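**Re: Proposed change to the shared-kitchen booking rules at Cusorwood**

**m_meredith** (moderator)
Members are reminded that the consultation on kitchen bookings closes at the end of April. The proposal would reduce the maximum booking from four hours to 2 hours between 5:00 p.m. and 9:00 p.m. Please keep replies to the proposal itself. Parking is covered in a separate thread.

Meinir Meredith, Residents' Office

**vy.la_504**
I wish to record my objection. A family meal for a holiday cannot be prepared, served and cleared in two hours. My household books the kitchen a few times a year and has always left it in order. The present rule should remain, with a limit on how many evening bookings one unit may hold in a month.

**tpretor**
I support the proposal as written. The log for last quarter lists 199 evening bookings, and 11 of them ran past the end time. Those waiting had no remedy.

**vy.la_504**
With respect, the same log shows that the great majority finished on time. The rule would penalize all users for the conduct of a few.

**duc_thai**
I would ask the office to consider the serving equipment at the same time. Much of the delay comes from people looking for trays. The Ferkero cabinet is locked after 6:00 p.m., and the key is held at the front desk, where there is often a line. I propose that trays be kept on the open shelf.
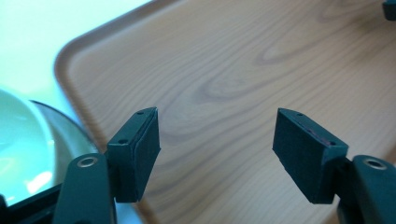
*Light wooden tray.*

**tpretor**
Open storage was tried two years ago and the trays were gone by summer. I do not agree that it should be tried again.

**duc_thai**
The earlier trial had no sign-out sheet. The two arrangements are not comparable.

**thinh.ta**
Could the office confirm whether cleaning time counts toward the booking? The current rules are silent on this point. If cleaning is included, two hours is too short. If it is not, I have no objection.

**m_meredith** (moderator)
Under the draft, cleaning time is included. Mr. Tạ's comment has been entered in the record, as has the request concerning the cabinet. Written comments may also be left at the front desk until 5:00 p.m. on the closing date.

**vy.la_504**
Please enter my objection to the inclusion of cleaning time as well.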